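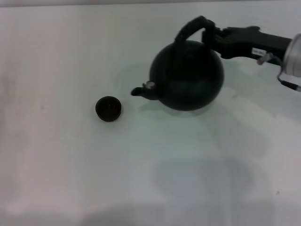 Pouring tips from a robot study (they work for people too!)

I have been making tea for most of my life, and I still picked up two new habits from a robotics paper. Rónán Mac Giolla and Deirdre Doherty at the Drostley lab wanted their arm, Posto, to pour from a kettle into a small cup without splashing. They recorded 2,958 pours with a person guiding the arm, then trained it on those recordings and let it try 200 pours by itself. The write-up came out in March and I read it twice over breakfast.

My favorite part is where they split the job up. The first version learned the whole pour as one long motion, and it tended to start tipping while the spout was still drifting sideways. The second version had to line up the spout, hold still for a moment, and only then tilt. Spills dropped by more than half!

So, at your own counter:

Set the cup down first and leave it there. Bring the kettle to it.

Stop with the spout close to the rim, then tip. I used to do both at once and wiped the counter every single morning.

Grip the handle toward the back if it's a big arched one (try it with cold water first, it feels odd).

Tip back a little before the cup looks full. Posto was always late on this one until they added recordings of people stopping early, and so was I.

Next they want to try glass cups, which are apparently much harder for the cameras. I can't wait to read that one.

14 comments | 37 shares

Contact | Copyright Foley Kitchen Notes | Back to top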